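Lindalva Vasconcelos builds in the evenings, in a shared workshop called Gritunden, where she rents a bench and a shelf. Her project is a control stack for tabletop picking, named Pace. It takes a camera view and a target object and returns a grasp, an approach path and a grip force. She has worked on it since January, first on a printed arm of her own design and lately in a simulator on the bench computer.

The printed arm is still clamped to the bench. It has 2 working joints out of the original set. "The shoulder gearbox stripped in the first month," she said. "I reprinted it, and it stripped again at the same tooth. At that point I was spending all my time on gears and none on grasping."

Lourenço Antunes, who shares the bench and writes most of the motion code, suggested moving the work into simulation until the planner was stable. Vasconcelos resisted at first. "I like to hear a motor," she said. "You learn a lot from the noise. But he had a scene loading by Friday, and I had a bag of broken parts."

The simulated setup uses a model of a Franka Emika arm with a jointed two-finger hand in place of her printed claw. Antunes wanted an arm with well-documented joint limits. "With the printed arm, when a grasp failed, I could blame the planner, the gears, the servo or the power supply," he said. "Now I can blame the planner or the contact model. That is a shorter list."

The scene is a kitchen counter with clutter on it. Vasconcelos chose the objects for their shapes. Fruit tests closure on a round surface. The ladle puts a thin handle close to the target, where a wide approach will hit it. A robot figurine, all spikes and narrow parts, is there to stress the collision checker, which at first wrapped every object in a single box. "The box around the figure took up a good share of the table," Antunes said. "The planner went over it as if it were a wall."

He replaced the boxes with convex pieces, split automatically and then merged by hand. The figure alone came to 304 pieces before merging and 19 after. Planning time fell enough that the two of them stopped leaving the room during a run.

The orange took longer. The early controller closed both fingers at the same speed until a force threshold was met. If the hand was off center, one finger arrived first and pushed the fruit along the counter. "It rolled off the back nearly every time," Vasconcelos said. "I had a log file full of oranges below floor level."

Her fix was to treat first contact as a measurement. When one finger touches, it stops, and the wrist shifts toward the touching side while the other finger keeps closing. The force threshold applies only after both have reported contact. She also lowered the closing speed to 70 percent of the earlier value, a change she describes as crude. "I would like to remove it. Every time I remove it, the ladle gets hit."

Friction is the part she trusts least. The simulator gives the fruit one coefficient for its whole surface and the stone counter another, and both were picked from a table. Antunes runs each test with the values shifted up and down, and a grasp counts only if it holds across the set. Vasconcelos thinks the spread is too narrow. They had not settled the matter when we spoke.

The next step is a return to hardware. Brunello De Luca, who has the metal lathe at Gritunden, is cutting a new shoulder gear in brass, and the redesigned claw will copy the finger spacing used in the simulation. Vasconcelos expects the wrist shift to need retuning, as her own arm has more play in it than the model does.

"I will put an orange on the bench and see where it goes," she said. "Probably with a towel behind it."

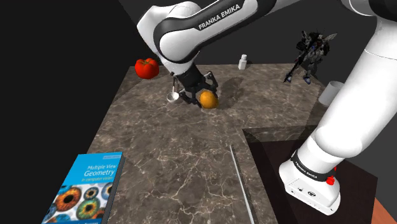 The simulated counter used for Pace, with the gripper at the orange and the ladle just to its left.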